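Everybody at Soststead seems to have decided that Vávra is the answer at fly-half. I've watched him all season and I'm still waiting to be convinced.

Yes, he kicks well. He put over 10 penalties in a row through March and the local write-ups went a bit silly about it. But look at who those games were against. Brelto had two props in the sin bin for half of theirs, and a kicker who gets that many easy shots ought to look good. When Nimine rushed him he threw 3 interceptions and spent the last quarter hiding at full-back.

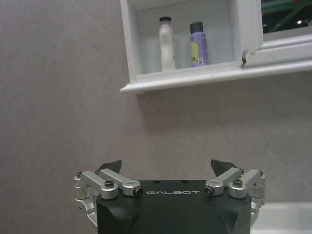

Two bottles on the shelf.

Siham Majali, who coached the under-18s when he came through, tells me he needs a run of games and a center outside him who talks. Maybe. I heard the same thing about the last guy, and he got 30 starts before the club gave up.

The crowd is up to about 4000 now and people clearly enjoy him, so I know how this sounds. I'd still start the kid from the second team against Nimine in the return game and bring Vávra on once the legs get heavy. He tackles too high to be out there for the first hour. If he proves me wrong I'll write that up too.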